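Temps de lecture : 4 minutes

Je rentre de trois semaines chez ma tante Ginette et je vous dois une lettre depuis mai, je sais. J'avais promis un texte sur les confitures de rhubarbe. Il viendra. Entre-temps je me suis prise de passion pour un sujet que je n'avais pas vu arriver : les chaussons. Enfin, les chaussons, les entrées de maison, tout ce petit cérémonial qui se joue entre la sonnette et le salon, quand l'hôte dit « non non, garde tes chaussures » avec des yeux qui disent exactement le contraire.

Chez mes parents, on gardait ses chaussures. Carrelage partout, deux chiens, un père qui traversait la cuisine en bottes pour aller chercher le sel. Chez Ginette Pons, à l'inverse, il y a une règle et elle est affichée (au crayon, sur une carte postale de Tiniscombe punaisée près du compteur) : « On se déchausse, merci. » Elle a rapporté ça d'Angleterre, où elle a été fille au pair à dix-neuf ans dans une famille qui, elle, ne se déchaussait jamais. Allez comprendre.

J'ai posé la question dans la dernière lettre, un peu à la légère, et vous avez été 244 à me répondre ! Je n'ai jamais reçu autant de courrier, même pour le fameux numéro sur la béchamel. Il m'a fallu deux soirées et pas mal de tisane pour tout lire. Merci, vraiment, et pardon à celles et ceux à qui je n'ai pas encore écrit.

Alors, que dit le courrier ? Que la France est coupée en deux, d'abord, et que la ligne passe souvent au milieu du couple. Nadège Baudry m'écrit qu'elle a grandi en Alsace, pieds en chaussettes dès le paillasson, et qu'elle a épousé un homme qui garde ses baskets jusqu'au coucher. Onze ans de mariage, aucun accord en vue. Ils ont fini par mettre un tapis « frontière » dans le couloir, qu'il franchit sans le voir. Léonie Joly, elle, défend le camp d'en face : faire enlever ses chaussures à quelqu'un qui a choisi sa tenue pour venir dîner, elle trouve ça un peu rude. « J'avais mis mes bottines vertes, j'ai passé la soirée avec un trou au gros orteil. » J'ai beaucoup ri, et puis j'ai pensé à toutes les chaussettes que j'ai moi-même repliées sous une table basse.

Palesa Coetzee m'a raconté une chose que j'aime beaucoup. Quand elle était petite, sa grand-mère gardait pour les invités une paire de pantoufles par taille, lavées après chaque visite, et on savait qu'on faisait partie de la famille le jour où une paire cessait de changer de pieds. La sienne était bordeaux. Elle l'a encore, dans un carton, trop petite depuis longtemps.

Du coup j'ai voulu m'y mettre. Il faut dire que mon entrée est un couloir, que la porte s'ouvre du mauvais côté et que les chaussures y vivaient en tas, au gré des saisons. J'ai passé un dimanche de pluie sur les petites annonces, où l'on trouve de tout, y compris une banquette arrière de Saab transformée en banc d'entrée (j'ai hésité, je vous le dis franchement, mais elle ne passait pas la porte). Nisreen Mansour, ma voisine du dessus, m'a prêté son mètre et surtout son bon sens : mesure d'abord la plus longue chaussure de la maison, ensuite tu regardes les meubles. J'avais fait l'inverse deux fois.
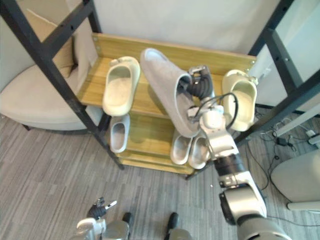

Son autre conseil, c'est de ne laisser dans l'entrée que ce qu'on porte cette semaine-là. Le reste part au placard. Ça paraît sévère et ça l'est un peu, les premiers jours j'allais chercher mes sandales au fond d'une armoire en râlant. Maintenant je m'y suis faite – même si une paire de bottes de pluie a obtenu un droit de séjour permanent, parce que je vis en Bretagne et que je ne suis pas une héroïne.

Pour les chaussons d'invités, je penche vers le feutre. Ça se glisse sans les mains, c'est chaud, et personne n'a l'air déguisé. Plusieurs d'entre vous me parlent de l'entretien : un coup de brosse douce, un lavage à la main à l'eau à peine tiède avec un peu de savon pour la laine, puis on les bourre de papier et on les oublie loin du radiateur. Surtout loin du radiateur. J'ai une pantoufle qui irait aujourd'hui à un chat.

Ma fille Enora, consultée, estime que les invités n'ont qu'à apporter les leurs. Elle a seize ans et les pieds toujours nus, en toute saison, alors je ne sais pas quel crédit lui accorder.

Si vous avez un avis sur les semelles (cuir, caoutchouc, rien du tout ?), écrivez-moi, je n'arrive pas à trancher et mon escalier est très ciré. Je relève le courrier le matin, vers huit heures, avec le premier café. Et la rhubarbe, c'est pour la prochaine fois, j'ai déjà acheté le sucre.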